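Ortsbeiräte zusammenlegen, ja oder nein?

Zuletzt aktualisiert: Juni, 21:40 Uhr

kirschgarten
Guten Abend in die Runde, ich wollte das Thema mal aus dem Plakate-Thread herausholen, weil es dort doch ziemlich untergeht. Im Gemeinderat liegt ja jetzt der Antrag, die vier Ortsbeiräte zu einem einzigen zusammenzulegen. Begründet wird das mit Sitzungsgeldern und damit, dass sich bei der letzten Wahl kaum noch Kandidaten gefunden haben. Ich verstehe das ja alles, und ich bin wirklich niemand, der bei jeder Änderung gleich auf die Barrikaden geht, aber mir wird bei der Sache trotzdem ein bisschen weh ums Herz. Bei uns oben wurde der Fußweg zur Bushaltestelle nur deshalb gebaut, weil der Beirat drei Jahre lang nicht lockergelassen hat. Wie seht ihr das?

muehlbach_67
Schön, dass du das aufmachst! Ich bin ehrlich gesagt dafür, und ich sage das als jemand, der selbst zwei Wahlperioden dringesessen hat (und gern, muss ich dazusagen, es waren nette Abende dabei). Wir waren am Ende oft nicht beschlussfähig. Dann sitzt man zu dritt im Feuerwehrhaus, trinkt seinen Sprudel und fährt wieder heim. Ein gemeinsamer Beirat mit ordentlich Leuten drin hätte gegenüber dem Rathaus auch mehr Gewicht, gerade beim Hatari-Gelände. Da hat jeder Ortsteil seine eigene Stellungnahme geschrieben, und gelesen hat der Bauausschuss vermutlich keine davon so richtig.
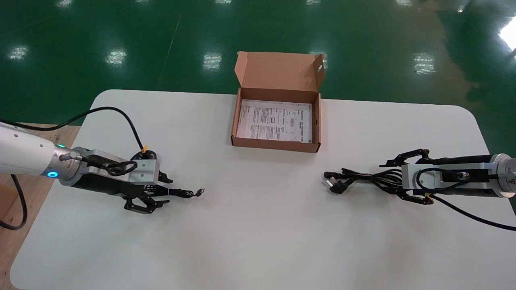

Karton mit Anleitung, Kabel auf dem Tisch

Heckenrose
Lieber muehlbach, bei allem Respekt, da muss ich widersprechen. Gerade beim Hatari-Gelände war es doch unser Beirat, der die Sache mit der Zufahrt überhaupt bemerkt hat! Die Lastwagen von Jaber wären sonst mitten durch die Lindenstraße gefahren, und im Unterdorf hätte das keinen Menschen gejuckt, die wohnen ja auch nicht dort. Wir sind 465 Einwohner. Wenn in einem großen Beirat nach Stimmen verteilt wird, bekommen wir einen Sitz, wenn überhaupt. Die Kernstadt hat über 2000 Wahlberechtigte, da kann sich jeder ausrechnen, wie das ausgeht.

muehlbach_67
Da hast du bei der Zufahrt recht, das will ich gar nicht kleinreden. Im Antrag steht allerdings, dass jeder Ortsteil mindestens einen festen Sitz behalten soll. Ob das rechtlich so geht, müsste die Verwaltung noch klären, darüber wurde im Ausschuss nur ganz kurz gesprochen.

Heckenrose
Ein fester Sitz ist nett, aber überstimmt wird man damit trotzdem.

talblick
Hallo zusammen, ich lese meistens nur mit, aber hier juckt es mich doch in den Fingern. Ich bin erst vor ein paar Jahren von Zatby hergezogen, und dort hatte man genau so eine Zusammenlegung schon hinter sich. Ganz so schlimm, wie alle befürchtet hatten, war es nicht. Die Sitzungen wanderten reihum durch die Ortsteile, und wenn sie bei uns war, kamen plötzlich viel mehr Leute als früher. Was gefehlt hat, war das eigene kleine Budget, mit dem man mal eben eine Bank aufstellen konnte. Darauf würde ich an eurer Stelle bestehen.

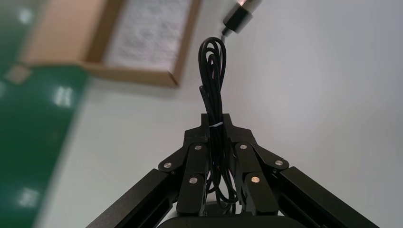

Kabel, gebündelt

kirschgarten
Danke, talblick, das mit dem Budget ist ein wirklich guter Hinweis, den nehme ich gern mit in die Bürgerfragestunde. Weiß jemand, ob die Gewerbesteuer von Dronex irgendwann auch in den Ortsteilen ankommt? Versprochen war es ja mal.

muehlbach_67
Zweckgebunden war da meines Wissens nie etwas. Das fließt in den allgemeinen Haushalt, und von dort kommt es eben an oder auch nicht.

Heckenrose
Eben! Und darum brauchen wir Leute, die vor Ort nachfragen. Ich sammle übrigens gerade Unterschriften gegen den Antrag, die Liste liegt beim Bäcker neben der Kasse. Muehlbach, für dich lasse ich eine Zeile frei :)

muehlbach_67
Die darfst du gern jemand anderem geben, aber auf einen Kaffee beim Bäcker komme ich trotzdem vorbei.

talblick
Wann ist denn die Fragestunde, vor oder nach der Abstimmung?

kirschgarten
Davor, um 19 Uhr im kleinen Saal. Bitte den Seiteneingang nehmen, vorne wird noch gepflastert.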